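Valtdale bracket set: data card

Maintained by Noreen Satti and Chukwuemeka Oyewole
Status: in use, still growing
Licence: free for research, ask first for anything else

Summary

We wanted to know whether a small arm can take over one dull bench job at the Hamwood repair shop: working on a dark, flat bracket held by two screws, with a thin blue cable lying across it. A person at the bench does this many times a shift and hardly looks. The arm is nowhere near that. This set holds 1789 clips of it trying, all taken from the wrist camera, with the joint positions logged alongside.

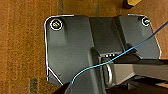 Each clip has a plain text label saying what the operator meant to do, and a second label saying whether the clip ended in a pass, a fail or a stop. Labels were written by Mwende Mosoti and checked by Kamran Bangash. Where they disagreed, both labels are kept in the file and the clip is marked "split".

What is in the folders

clips/ — video, one file per attempt
joints/ — arm positions, same file names as the clips
labels.csv — task, outcome, operator, notes
held_out/ — 200 clips kept back for testing, please don't train on these

The task names are short and a bit rough. "Approach" ends when the finger reaches the bracket. "Seat" covers the slow part at the middle of the plate. "Clear" means moving away without dragging the cable. Older clips may say "back off" for the last one; treat it as the same thing.
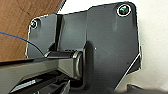 The hard part is depth. From the wrist, the bracket is a dark shape with bright rims, and the gripper hides a good deal of it. Our first policy followed the rims and did well until the lamp was moved. Cristóvão Falcão then recorded a further batch with the lamp in 7 positions, and scores on the held-out clips got steadier, though not much higher.

The cable is the other trouble. It is thin, it bends a new way each time, and a person would simply nudge it aside with a knuckle. We have 2 ways of labelling contact with it (touch and snag), and snag is used only when the operator had to stop the arm.

Can it do the job yet? With an operator, yes, slowly. On its own it manages the approach and then loses its place often enough that the shop would not want it. We tried the same policy on folding cloths at the Pasby flat and it was no use at all there, so please don't read this set as saying anything about housework.
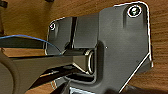 Hamwood, 10 April 2020

Changes in this version: the March clips have been added, joint logs now start at the first video frame, and file names no longer contain spaces. The loader from the Devadiga project reads the new layout without changes. Send label corrections to Mwende, with the clip name and the label you think it should have.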